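In defence of the half-empty cupboard

I moved to Comeck last July with 64 boxes, and I'm ashamed to say I still haven't opened 10 of them. I couldn't tell you what's in them either. Cables, probably, and the fondue set.

My whole childhood was spent in a house where you kept things in case. Jam jars, string, the box the kettle came in (and the kettle before that). I understand it, I do — my parents grew up with very little and a drawer full of rubber bands felt like money in the bank. But I rent a one-bedroom flat above a bakery, and every shelf I fill with "in case" is a shelf I can't use for now.
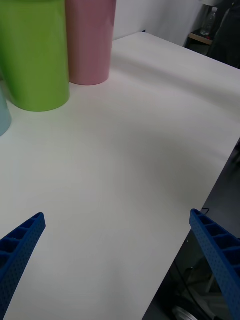
Pastel plastic containers on a white table.

The shops don't help. There's a storage place out on the Grimshaw road that must sell 68 kinds of tub, and I've come home with more than my share. You buy the tub, then you go hunting for something to put in it! That's shopping with a lid on, and I don't think we should call it tidying.

So I've started leaving gaps. One kitchen cupboard has four plates and a lot of air in it, and I open it sometimes just to look. My sister thinks I've gone peculiar. She may be right, but she also can't find her passport, and she's had two goes at the loft this week.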